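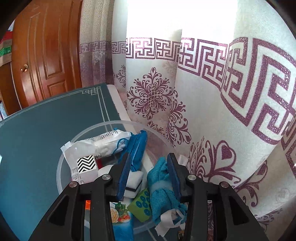 Went along to the Zevum open day in Drircombe and stayed 3 hours longer than I'd planned! 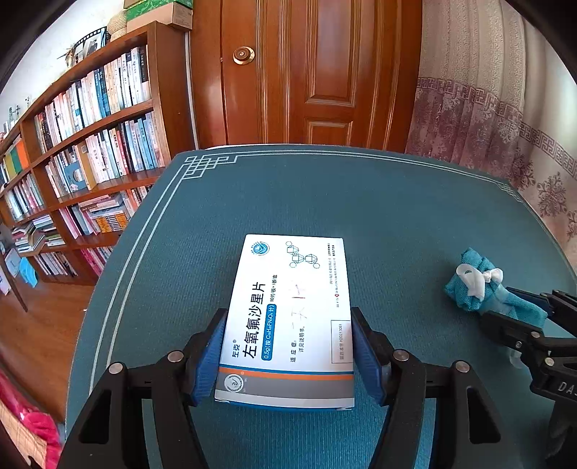

Grippers are much harder to use than they look. Valdir Sampaio let me have a go and I dropped everything for the first 5 minutes - Anderson kept score. A medicine box with a blue pad on either side looks like nothing at all, but try keeping one straight! Soft stuff was worse (I've no patience with cloth anyway). They want 200 good goes by July.
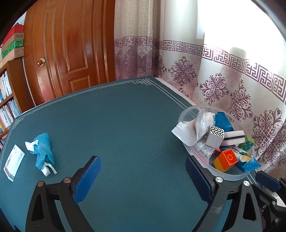

*Blue towel on one side, the big tub of bits on the other.*

I'm going back for the evening one at 7.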